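Cleaning Large Interior Windows with a Squeegee

This procedure covers the inside face of fixed and tilt-and-turn windows. Allow 10 minutes per pane.

Materials
Squeegee with a straight rubber blade
Microfiber applicator
Two lint-free cloths
Bucket with 5 liters of lukewarm water
15 ml Winent glass concentrate

Preparation
Raise the blind clear of the area you plan to wash. Close the sash and turn the lever handle to the locked position. Vacuum the sill and the lower edge of the frame. Run a fingertip along the squeegee rubber; a nick of any size leaves a line on the glass, so replace the rubber first.

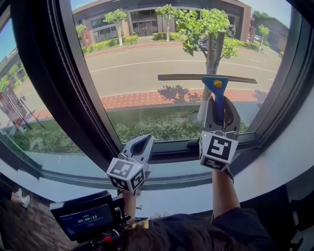
Washing
Apply the solution from the top down, including the corners. Do not flood the bottom seal. Dried paint or adhesive should be softened for several minutes before any scraping.

Dry a narrow strip along the top edge with a cloth. Set the blade on this strip and pull at a steady angle, with light, even pressure. Wipe the rubber after each pass and overlap the next one by 5 cm. On panes with a lever handle on the sash, stop short of the handle and finish that side with a vertical stroke. 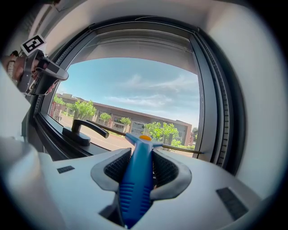

Edier Building Services, Interior Glass Team

Finishing
Wipe the perimeter with the second cloth, folded to a dry face. Check the rubber seal for trapped water and blot it. Small streaks can be buffed out once the glass is dry. Leave the blind up for 15 minutes before lowering it again.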